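Irkitar Hand-Held Gripper – Product Page and Notes from the Open Day

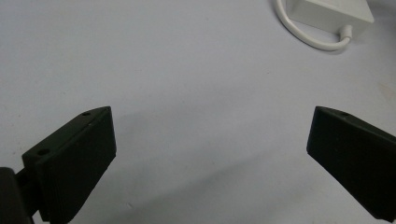

Irkitar fingers open over the demo table, white box and cable behind them.

Product: Irkitar hand-held gripper
Maker: Grivura
Seen at: Sirov open day, Castaño hall
Stock code: 622
Price: $600, fingers included
Updated: July 26, 2026

If you've been on our list for a while you know I don't put a tool up on the shop until I've had my own hands on it. I'd been reading the Irkitar sheet since April and getting nowhere with it (dimensions, dimensions, more dimensions), so when Sirov opened up their hall at Castaño for the day and said Grivura would have a table, I cleared my calendar and drove over.

The Irkitar is a gripper you hold and move yourself. You carry it to the part, close the fingers, put the part where it goes, and your moves get recorded so an arm fitted with the same fingers can be taught from them. Most of you buying from this page already have an arm, and what you're short on is a decent way to show it things.

What the table was like

I'll admit I walked right past it the first time! The big cells by the entrance had the noise and the crowd, and the Grivura people had a white tabletop, a few everyday things to pick up, and the gripper. Visitors got to try it in turns of 2 minutes each, which sounds stingy but is plenty to find out whether a handle suits you. I went through the line three times.

The job was simple stuff. Come in over the surface with the fingers wide, line up, close, lift, set down. One of the things on the table was a white box with its cable attached, and I liked that choice a lot. A plain block is easy. A box with a cord coming out of it wants to swing around when you pick it up, and the cord always ends up on the side you wanted to grab. I made a mess of my first try because I came in from the cable side, and then I did it again the same way on my second try, because apparently I don't learn. Third time I turned my wrist before going down and it went fine.

The fingers

They're black and matte, with flat faces and beveled edges, and they're chunkier than I expected from the drawing. The tips are squared off and face each other straight across the gap. I was worried they'd be clumsy with thin parts, and for very thin parts I still think they would be – a flat washer on a hard table beat me completely. For boxes, plugs, small housings, bottle caps and that sort of thing the wide inner faces are a real plus. You don't have to be dead center to get a good hold.

There are small round holes in the top faces of the fingers. I asked about those and was told you can screw your own pads or tips on there, and Grivura will send the hole spacing to anybody who buys a set. If you want soft pads, get them at the same time as the gripper, as they ship from the same place.

The opening is generous. I kept over-closing at first because I'm used to a narrower tool, and it took me a while to trust that I could come down with the fingers spread and still have room on both sides.

The handle and the weight

Comfortable! I have small hands and I could work the whole travel without shifting my grip. The person ahead of me in line had much bigger hands and seemed happy too, so I'd say it covers most people. By the end of my third turn I could feel it in my forearm a little, and if you're planning long sessions I'd swap people out every so often.

How the recording part went

Sirov had a screen at the end of the table playing back each visitor's run next to the arm's attempt at the same thing. By the time I left they had more than 28 runs saved from that day's visitors, good ones and bad ones, and they told me they keep the bad ones as well. I'd have been glad to see mine deleted, but fine.

The arm copied the slow runs better than the fast ones. Mine were slow. I'm taking that as a compliment.

What I'd like changed

The instruction card is tiny and folded in a way that makes you read page four first. The carry case is sold separately and I think it should be in the box at this price. And I'd love a second finger set with narrower tips for the thin parts I mentioned. I asked, and the answer was a friendly "maybe," so don't wait for it.

What comes with it

Gripper with handle
One pair of black fingers, fitted
Screws and a driver for changing fingers
Instruction card
Not included: carry case, soft pads, arm mount

Setting up your table

A few tips from the day that I'm passing along. Use a plain, light tabletop if you can, it makes the dark fingers easy to follow when you play your runs back. Watch your lighting. You'll always get some shadow under the fingers, but a lamp directly behind you makes it a lot worse. Keep the parts you aren't using well away from where you're working, cords especially.

Ordering

We're taking orders now and shipping as the units come in from Grivura. Put 622 in the search box and it comes right up. If you already own the older Grivura handle, write to me before you order, the new fingers don't fit it without an adapter plate and I'd hate for you to pay return shipping.

Sirov says they'll run another open day at the same hall. When I have a date I'll add it to the events page.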